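Handheld gripper kits – Peltness pair vs. Iltora, anyone used both?
Forum: Data Collection & Teleop > Gear Talk

marblefloor
I've got budget for one set of handheld grippers (two hands, tracking cubes, the usual) and I'm stuck between the Peltness pair and the Iltora kit. We do tabletop stuff, mostly picking up and putting down household things, nothing heavier than a full mug. The Peltness is 700 a hand and the Iltora is a good bit more once you add the mounts. Sales people at both places are lovely and neither will tell me anything I can use. What's it like to wear these for a whole afternoon? That's my main question really, the specs I can read myself.

kettle_drum
Peltness owner here, two pairs. The strap is what sold me. It goes over the back of your hand, so you can relax your fingers between takes and the thing stays put. With the older grips I had before, I was squeezing the handle all day and my thumb was done by lunch. I do 43 takes on a normal shift and I go home fine.

Downsides: the cubes sit close to the wrist, so long sleeves are a pain. Push them up or wear something short. Also the cable clips that come in the box are junk, buy your own.

Urho Miettinen
I'd go the other way. We ran the Peltness set for four months and sent it back. The jaws are fine, the pads are fine, but ours had play in the hinge on the left unit and it got worse. Support swapped it once, then the new one did the same thing. The Iltora feels clunky the first day and then you forget about it. Ours has had no slop at all and it gets used by people who are not gentle.

Price is real though, I won't pretend it isn't. With mounts and a spare set of pads we paid enough that my boss asked twice.

kettle_drum
Hm, was that the early batch? The hinge pin changed at some point. Mine are both from after the change and they're tight. I've dropped one off a desk too (don't tell anyone) and it still closes straight.

Urho Miettinen
Could be, I never got a straight answer on which batch we had. That bugged me almost as much as the hinge. If I pay for a tool I'd like a serial number I can look up.

soup_spoon_sam
Can I ask a dumb question, why not just print your own? There are free designs all over the place and the markers are paper and glue.

marblefloor
Not dumb! I did print a pair last winter. They worked for a bit, and then one cube shifted by a hair and I lost a week of takes before I caught it. I'd like to pay somebody else to worry about that now.

soup_spoon_sam
Fair enough. I'm still on my first printed set so maybe my bad week is coming – I'll go check my glue.

Henrike Ostermann
I do demos for Etargate, who resell both kits, so take this with as much salt as you like. For light household items I steer people to the Peltness, and for anything where several operators share one set I steer them to the Iltora. The Iltora strap adjusts in the middle of a session without taking the gripper off, and when you've got small hands and big hands on the same shift that saves real time. The Peltness strap needs both hands to change, which means undoing the other one first. Everybody grumbles about it.

Thin flat things are where I'd want you to test before you buy. Cards, small picture frames, a phone lying face down. The Peltness pads are nicely contoured for round stuff but you have to come at a flat edge from the right angle. Slide it over the table edge a little and pinch from there, and it's easy. Try to dig it up from the middle of the table and you'll be there all day.

kettle_drum
Agree on the flat stuff, that's a good trick. I disagree on the strap, mine takes me ten seconds. But I'm the only one wearing them, so okay, maybe that's the point you were making.

Urho Miettinen
Has anybody tried the Hauksdóttir pads on the Peltness? They're softer and supposedly fit with no filing. If those fix the thin object problem I might even forgive the hinge.

Henrike Ostermann
They fit. They wear out faster and they pick up lint like crazy, so wipe them down. I like them for paper and fabric and I take them off for everything else.

gridlocked
Coming in to be the grump: whichever one you buy, calibrate it yourself on day one. Both my kits shipped with the cube offset a touch wrong in the settings file. Not broken, just wrong. Took me 8 minutes with the target sheet once I knew, and a very annoying weekend before I knew.

marblefloor
Okay that's super useful, thank you. It's just me and one other person here and our hands are close enough in size, so the strap thing matters less to us. Leaning Peltness, plus a set of the soft pads, plus decent cable clips. I can get a loaner pair for a few days before the return window starts, so I'm going to spend most of that on thin and flat things, and on sleeves!

Urho Miettinen
Wiggle the hinge every morning and write it down. I'm serious. If it moves more at the end of the loan than it did at the start, send it back and come talk to me about the Iltora.

kettle_drum
And sit down for some of it. I tried mine standing at a counter for the whole trial, then did all my real work in a low chair, and it's a different job. Your elbows end up near your lap and the cubes can block each other if you bring your hands in close. I had to raise my seat before it went away.

marblefloor
Hadn't thought of that one at all. My table is low and I sit right up against it. Will try both and post how it went.
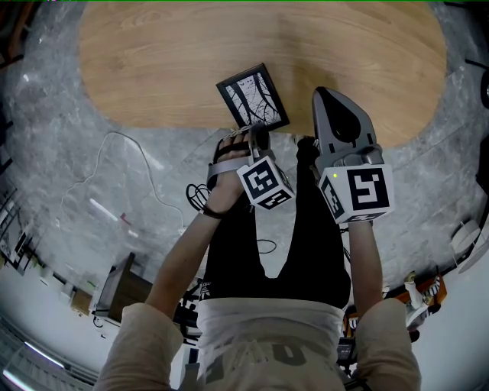
gridlocked
Do the soft pads change the calibration, or can you swap them and keep going?

Henrike Ostermann
The cube offset stays the same, so leave that alone. Redo the jaw width after every swap – the soft pads are thicker, and your closed position will read wrong until you do.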